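Why Do We Sort Things Into Bins?

Have you ever gone looking for one particular thing, maybe a marble or your best eraser, and ended up with every single drawer in the house pulled open and a grown-up standing in the doorway with their eyebrows up? Then you already know a good deal about sorting, because you know what it's like when it hasn't been done!

Sorting means putting things into groups. That's really all it is. You decide what goes together, and then you put it together, and the deciding is much the harder part. Socks with socks is easy. But what about a toy eggplant? Does it belong with the toys, or with the pretend food, or with all the other purple things? You could argue for any of those, and you wouldn't be wrong.

People who sort for a living call this "choosing your rule." At the Curndale toy library, where families borrow toys and bring them back again, there are more than 600 toys on the shelves, and Normand Lévesque has been putting them away for 24 years. His rule is to sort by what a thing is for. Wheels go with wheels. Kitchen things go with kitchen things. Anything he can't decide about waits in a bin until the end of the day — and he says that by then he has usually made up his mind.

A bin with two compartments is a lovely thing for this kind of work. You can keep the mixed-up things in one side and move them across to the other as you decide about them, so you never lose track of what you've done and what you haven't.
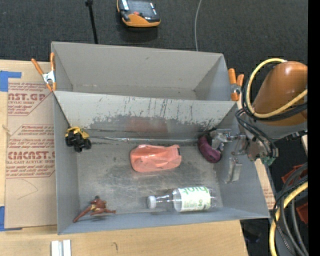 Page last changed: 7th November

The front part of this bin has a real jumble in it, and the back part is empty, so there is plenty of room for sorting. Look for the yellow toy truck with the chunky black wheels. Now find the shiny pink pouch, and the plastic bottle with a white cap lying on its side. And what about that dark purple thing with the curved shape? It looks a lot like an eggplant to me!

Suppose your rule was "things that roll." The truck would go across to the back, and perhaps the bottle too, since round things roll very nicely when they're on their sides. Now suppose your rule was "things you could squash." You'd probably start with that crinkly pouch. The very same jumble makes different groups every time you change the rule, and that is why two people can tidy the same bedroom and end up with shelves that look nothing alike.

Did you spot all the scratches on the bottom of the bin? They swirl about in every direction, a bit like the marks skates leave on ice. Hard things can scratch a surface when they slide across it, and soft things mostly don't.

Try it at home

Ask a grown-up for a box and a piece of cardboard to stand up across the middle. Put a handful of small things in one side. Choose a rule, but keep it a secret, and move everything that fits your rule over to the other side — then see if somebody in your family can guess what it was. Color is a good rule to begin with. When that gets too easy, try "things with a lid" or "things that came from the kitchen," and put everything back where you found it when you've finished playing.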